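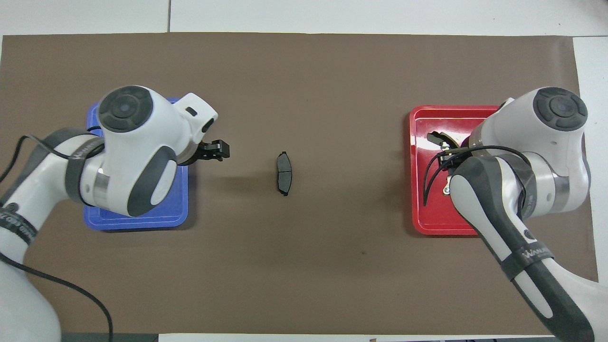 Two arms, two trays and a brake pad on the mat between them.

Open day at Kilwood: your questions answered

I'm Gülizar Duman and I look after visits to the Kilwood workshop. These are the things people ask me most, so I've put them all in one place (and yes, I do read every email!).

When is the next one?
27 January 2018. After that there's a gap until July, when we do the summer one with the doors open and rather more cake.

What will I get to see?
Two robot arms working at a table. We give them small car parts, brake pads mostly, and a red tray and a blue tray. I love the brake pads — they're thin and a bit curved, so picking one up neatly is harder than you'd think. You'll stand close enough to see the gripper fingers properly.

How long does it last?
Allow 60 minutes, and a bit more if you're a talker like me. The demo comes first, then a wander round, then tea.

How many people are in a group?
16 at most. Any more and the people at the back only see coats.

Do the arms get it right every time?
No, and please don't be disappointed if one drops something! We just put the part back and have another go. Some visitors like that bit best.

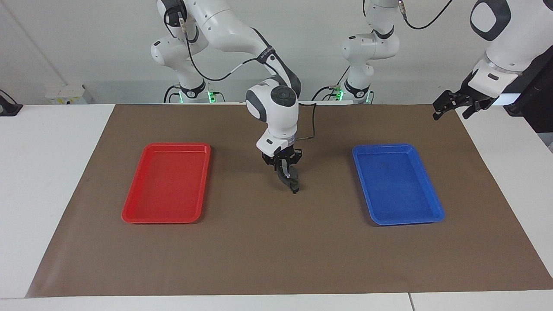
Both trays empty, with one gripper low over the mat and the other held up high.

Can I have a go myself?
You can choose where the part goes on the mat before a run starts, and children usually fight over that job. While the arms are moving we ask everyone to stay behind the yellow line, me included.

Is it suitable for children?
Yes, from school age up. It isn't very loud, but little ones do get bored during the chat at the start. Bring a colouring book.

Can I take photos?
Of the table, as many as you like. Please ask before you photograph other visitors.

Where do I park?
Use the Tollura side, next to the bike racks. The Plarna entrance is for deliveries and you will get beeped at — I have been, twice.

Do I need to book?
Please do. It's free, but places go quickly. Send me your name, how many of you are coming and whether anyone needs a chair for the demo.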